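The Imcombe Hand Towel

Terry cotton, hanging loop, one size. Sold singly or in packs of 3 and 10.

We sell towels. There are more glamorous trades, and at parties we sometimes claim to be in one of them. But a towel is the first thing you touch after washing your face and the last thing you think about replacing, and the one hanging in your bathroom right now may have come with the house.

The Imcombe is our everyday hand towel. It has loops on both sides, a flat woven border at each end, and enough weight to feel like something without taking until February to dry. We make it for kitchens, guest bathrooms, gym bags and the hook by the back door where the dog gets dealt with.

Why terry?

Loops hold water. A flat-woven towel looks very smart over an oven rail and will move a spill from one end of the counter to the other. Terry soaks it up. The trade-off is that loops snag on rings, zippers and cats. If you get a pulled thread, snip it level with scissors and carry on. Do not tug it. Everyone tugs it.

Colors

Imcombe comes in 9 colors. White outsells the rest put together, mostly to people who will be buying dark gray next time. Our dyer, Mārtiņš Urbonaitė, is fondest of the mustard and would like it known that it is not "the brown one." Darker shades give up a little dye in the first wash, so keep them away from anything you plan to wear to a wedding.

Washing

Wash before first use. New towels carry a finish from the mill that makes them feel lovely in the store and repel water at home.

Warm wash, ordinary detergent, and less of it than the bottle suggests. Skip the fabric softener. It coats the loops, and you end up with a very soft towel that doesn't dry anything. Tumble on medium or hang on a line. Line-dried towels come in a bit crisp – give them a good shake and they'll forgive you.

Shrinkage is mostly over after two washes. We cut the towel slightly long to allow for it, so if yours arrives looking generous, enjoy it while it lasts.

Folding

We have been asked for official folding instructions, and we have resisted. In half, in half again, border to the front if company is coming. Thierry Texier in our Leblanc store folds in thirds and has converted several customers. Rolling is fine too if you own a basket and want people to notice.

How it compares

The Akon is our bath sheet, the same cloth made big enough to get lost in. The Civham is a waffle weave: thinner, quicker to dry, better for travel and worse for dogs. If you can't decide, buy the Imcombe. It costs the least and we get the fewest letters about it.

Returns

Unwashed towels can come back for a refund. Washed towels can come back if a seam has failed or a border has come undone. Towels used to stain a deck cannot come back, though we did admire the cover letter.

Packs of 10 ship folded flat with a paper band. Singles ship in a plain mailer.

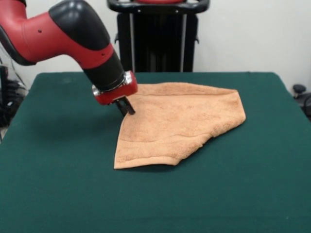

Peach-orange terry towel, partly folded, on dark green cloth.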